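Open home thread: we saw 4 places in one Tuesday and I have so many thoughts
3 min read

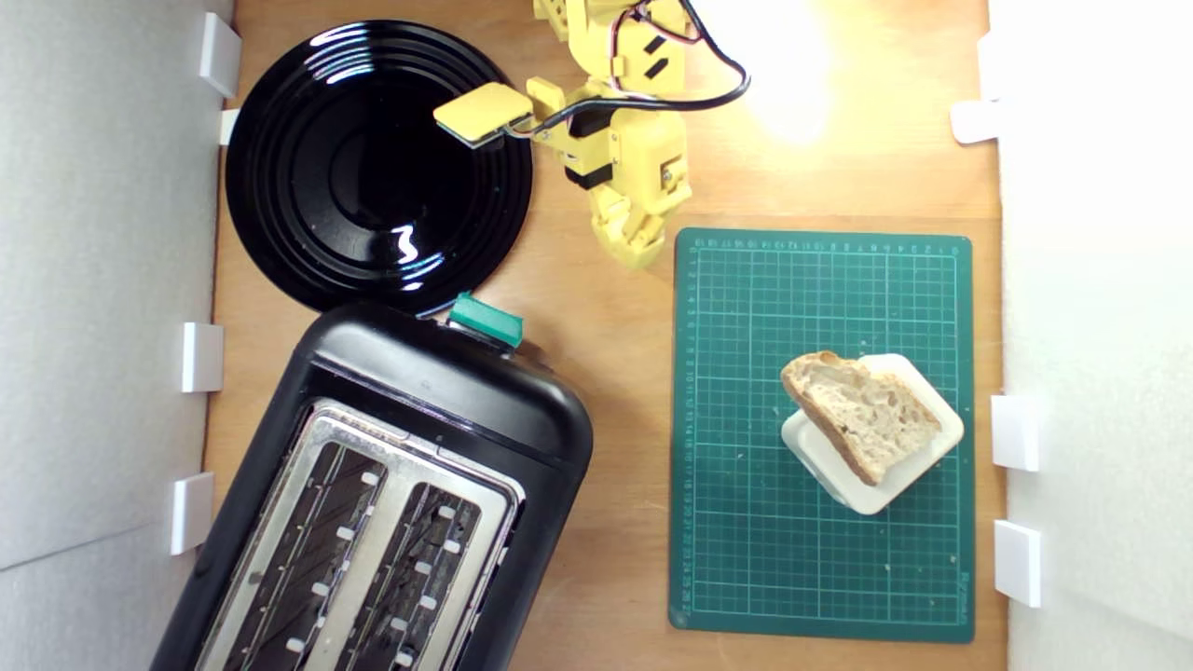
1/ We've been house hunting in Rulivstead since autumn and this was our biggest day yet. Four inspections, two thermoses of tea, one very patient agent (hi Floor Van Loon, thank you for waiting while I measured the linen cupboard twice). My big thing going in was the kitchen bench. I cook every night and I want a proper honey-coloured wooden top like this one, with pale walls either side to bounce the light around. Everything else I can live with or paint.

2/ House one, Kivcombe Street. Weatherboard, two bedrooms, sleepout at the back. The hallway is gorgeous! High ceilings, original picture rails, and the front room gets sun until well after four. The kitchen is tiny and the fridge would have to live in the laundry. I'd still go back for another look.

3/ House two was the brick one on Prandlow Road. Built in the sixties and I don't think the bathroom has been touched. Mint green tiles to the ceiling, matching basin, matching bath. My partner went quiet. I loved it. The grout is in better nick than ours.

4/ Also at Prandlow Road: a double carport, a lemon tree absolutely loaded with fruit, and a shed with power. The block is 1,323 square metres, on a slope. We walked right down to the back fence and it's steep enough that you'd want steps put in. Room for chooks though!!

5/ House three is the one everybody was there for. Renovated top to bottom, stone benches, ducted heating, the works. Really nicely done, and the neighbours waved. It's on a corner with buses going past both sides and we could hear them in the main bedroom with the windows shut. Scratched it off before we got back to the car.

6/ House four, the Kassa Lane cottage. Oh, this one. Almost 7 minutes' walk to the station, wide verandah, a fireplace that the agent says was swept last winter. There's carpet through the lounge and I had a sneaky lift of the corner inside the wardrobe. Floorboards!

7/ Things I'd want checked at Kassa Lane before we get silly about it: the stumps on the east side (the floor dips near the back door), the age of the hot water system, and a brown stain on the ceiling of the second bedroom. Floor is asking the owner about the stain.

8/ Someone asked how I keep them all straight. One page per house in a notebook, same headings every time. Street noise, water pressure, power points, where the washing line gets sun. I run the kitchen tap and the shower at the same time. You feel a bit cheeky doing it but agents have seen it all.

9/ Shout out to my aunt Estela Troncoso, who has bought and sold more houses than anyone I know and told me to drive past at 6 pm as well as at lunchtime. Did that tonight for Kassa Lane. Plenty of street parking, kids on bikes, somebody practising the trombone quite well.

10/ Building inspector is booked for Kassa Lane and we're having a second look at Prandlow Road the same morning, mostly so I can show my partner that shed again. If you've put steps into a sloping block, please tell me what you used and whether you'd do it the same way!

Last updated: Tuesday, 9.40 pm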